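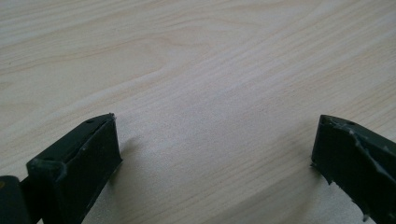
Helle Tischplatte mit feiner Maserung, matte Oberfläche

Häufige Fragen zur Tischpflege

Womit reinige ich die Platte im Alltag?
Ein weiches Tuch und lauwarmes Wasser genügen. Bei Fett geben Sie 2 Tropfen Spülmittel dazu. Danach bitte immer trocken nachwischen, und zwar in Richtung der Maserung.

Darf ich heiße Töpfe abstellen?
Nein, auch nicht für kurze Zeit. Bis 60 Grad ist die Oberfläche geprüft, ein Topf vom Herd ist viel heißer.

Wie entferne ich Kugelschreiber?
Mit etwas Alkohol auf einem Wattestäbchen. Lassen Sie es etwa 30 Sekunden wirken – nicht reiben.
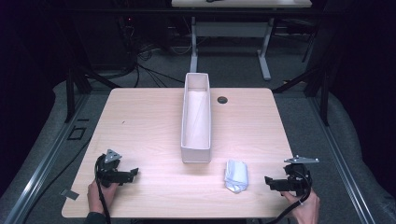
Wie oft soll ich das Tuch wechseln?
In einem Büro empfehlen wir einmal pro Woche, zum Beispiel am Montag. Ein zerknittertes Tuch wie das hellblau-weiße auf dem Tisch ist kein Problem, solange kein Sand darin ist. Bei Tischen mit runder Kabelöffnung wischen Sie um den Rand nur nebelfeucht, dort kann sonst Wasser in die Platte ziehen.

Wo bekomme ich Ersatzteile?
Füße und Kabeldurchlässe für die Serie Waltico 2925 können Sie bei uns bestellen. Ihre Anfrage beantwortet Hậu Âu aus dem Kundendienst.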